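Miswood Tool and Table Library: Questions We Get a Lot
Everything below has been asked at the front desk at least twice. Some of it has been asked by the same person. 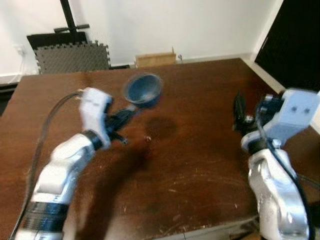

What is this place?
A lending library, except that instead of novels we have belt sanders, folding tables, punch bowls, tents, a cider press and a great many extension cords. You join, you borrow, you bring it back. The third part is where most of the questions on this page come from.

Where are you?
Vudport, behind the old feed store, up the ramp. The front door facing the street is painted shut and has been since before we moved in. Pulling harder does not help. Use the ramp.

How do I become a member?
Come in with a photo ID and something with your address on it. A water bill is fine. A pizza receipt has been tried. Membership costs $10 a month and you can stop whenever you like, provided you don't still have our ladder.

Do I have to live in town?
No. Anyone in the county can join. If you live farther out than that, ask Florence Morin at the desk, who will look at a map, sigh, and probably say yes.

How many things can I take at once?
10 items per household. A set counts as one item, so a drill and its bits are one, and a box of dinner plates is one. Six folding chairs are also one. Six folding chairs and "a few more just in case" are two.

How long can I keep them?
One week for power tools, two for everything else. Party things booked for a Saturday should be back by the following Tuesday, in the condition you found them or in one you are willing to discuss.

Can I renew?
Yes, by phone or at the desk, as long as no one is waiting. The carpet cleaner always has someone waiting. In the week after the holidays the list for it runs well into January and tempers have been known to fray.

What happens if I'm late?
A $2 charge per item per day, up to the cost of replacing the thing. After that you have bought it. One member now owns a tile saw this way and seems happy.

I broke it. What now?
Tell us. We would much prefer "I dropped it off the roof" to finding out from the next borrower. Ordinary wear is our problem. Roofs are yours, though Umesh Kandpal can fix a surprising amount and will charge you only for parts. He'll want the whole story while he does it.

It was already broken when I got it.
Could be! Please plug it in before you leave the building. There's an outlet by the door for exactly this.

Do I need to clean things before I return them?
Yes. Dishes washed and dried, mower decks scraped, paint trays not containing paint. If an item comes back dirty we keep $10 from your deposit and somebody here spends the afternoon thinking about you.

What deposit?
Sorry, should have come first. Anything with an engine needs one, and so does the dinnerware. It goes on your card when you borrow and comes off when you return. The amount is written on the tag. If the tag is missing, don't guess low, just ask.

Do you teach people how to use the tools?
We do for the alarming ones. Before you can borrow the chainsaw, the log splitter or the floor sander you have to take the short class with Vasanthi Hegde. She runs it on the first Saturday of each month at 10 in the morning. Having used one at your uncle's does not count as the class. We checked with her.

Can I borrow the Molla?
The Molla is our cider press, and people get quite attached to it. Bookings for fall open in summer and go quickly. It weighs more than you do, so bring a truck and a friend. It comes with one bucket. It used to come with two, and if you have the other one, no questions asked.

Can I donate my old stuff?
Often, yes. We like hand tools, serving dishes, camping gear, and anything with its manual. We can't take gas cans, cribs, car seats, or exercise equipment of any kind. Please don't leave things on the ramp at night. We know it's you, Dad.

Do you sell anything?
Twice a year we clear out the duplicates. Prices are on masking tape and open to negotiation after lunch. Satish Alva handles the haggling and enjoys it more than is strictly professional.

Who is the Steinarsdóttir Room named for?
The woman who left us her workshop, down to the last jar of sorted screws. You can reserve the room for up to two hours if you have nowhere at home to saw things. Please put the screws back in the right jar.

Are dogs allowed?
Yes, on a leash. Not in the workshop, and not near the leaf blowers, for everyone's sake.

Are you open on holidays?
No. If you have twenty people coming for dinner, please pick up the roaster the day before.

My question isn't here.
Call the desk or stop in. Arlindo Cordeiro answers the phone in the mornings. Let it ring, he's usually up a ladder.

Page last updated October 21, 2026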